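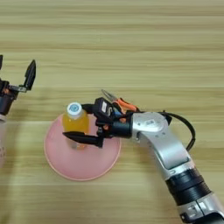 Progress report to the Sotomayor Fund
Youth track and distance running, Elside and Pemanham
Mar 7, 2026

Period covered

This report covers the second period of the grant, from the start of indoor training through the end of the winter block. The first report dealt with setup and the coach hiring. Items left open in that report are picked up under the headings below.

Training

Both sites ran their planned sessions. Elside trained on the school track when it was clear and in the gym when it was not. Pemanham has no track, so the group there used the gravel loop by the reservoir and the hallway behind the sports hall for short sprints and drills.

We logged 1036 athlete attendances over the period, counting one per runner per session. Elside accounts for the larger share. Pemanham was slow until January, when the bus schedule changed and runners from the north side of town could get home after practice. Attendance there has held up since.

The winter block was built on easy mileage, hill repeats and two strength circuits a week. Younger runners did games and relays in place of the hills. Coaches at Pemanham asked to shorten the strength circuit for the under-13 group and we agreed. The revised version is now used at both sites.

Competition

The older group entered two indoor meets. Most of them had never raced on a banked track, and the first meet showed it: several went out too fast and faded badly in the last lap. Pacing practice was added to the weekly plan after that. Splits at the second meet were more even, although only a few runners improved their overall times. The cross-country race planned for the end of the block was called off by the host club because the course flooded. The entry fees were returned and are back in the travel line.

Injuries

Shin pain was the main complaint, mostly among runners who joined late and moved straight into the full program. New runners now start on a reduced schedule and move up when the coach signs off. One ankle sprain happened on the gravel loop. The runner has returned to training. The town has been asked to fill the worst section, near the lower gate, and we are waiting for an answer. Until then the groups turn back before that point.

Timing and records

The Ovonow timing system was put into use at Elside. Setup took longer than planned – the start sensor did not pair with the older laptop and we had to move the records to a different machine. The coaches now get usable splits from it. Pemanham still uses stopwatches and paper sheets, which are typed in at the end of each week. Some of the early sheets are missing finish times and have been left out of the progress charts.

Spending

Spending in the period came to $3584. The largest costs were gym rental, shoes for the loan closet and meet travel. Gym rental was over budget due to the number of snow days at Elside. Shoes were under, as a local store gave us last season's stock at a lower price. We ask for permission to move the balance of the shoe line to gym rental. No other change to the budget is requested.

Next period

Outdoor training starts at both sites once the gym bookings run out. Work planned:

Time trials at Elside at the start and end of the block
A shared session for the two groups, held at Elside so that Pemanham runners can practice on a track
A first aid refresher for all coaches
A decision on whether to buy a second timing set or move the present one between sites

Receipts and attendance sheets are attached separately. The next report will follow at the close of the outdoor season.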